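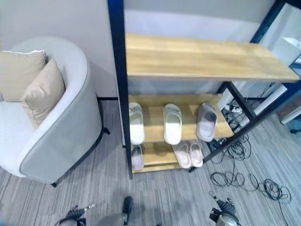

The Kosari Mending Café is moving! After two years squeezed into the back of the Jornerberg library, we've got the keys to the old Plumetti shoe shop on Lyimo Street, and doors open in September. I popped in at the weekend to see how the painting was going (slowly, but the colour's lovely) and came home with dust in my hair and a long list of things to pass on.

First, the money. The summer raffle brought in £789, which covers the new lighting and leaves a bit over for thread. We mended 212 things last year, mostly trousers, and I'd love to see that go up now there's space for 12 people to sit and sew at once. The library tables only ever took six, and one of those wobbled. 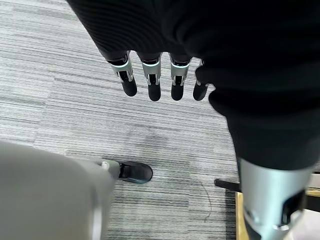 Knitwear gets its own evening at last, which I've been nagging for since forever. Moths have had a very good year in our street and I know I'm not the only one with a drawer full of sad jumpers. Fine ribbed knits in black, like the one here, are the hardest to darn neatly, so bring yours early while the daylight's good and you can still see the stitches. Chunky wool can wait until after tea.

Mending is still free, with a tin by the door if you'd like to chip in. We're also after spare buttons, a decent kettle and anybody who can thread an overlocker without swearing. Opening time is 10am, and the side gate is the one to use for prams.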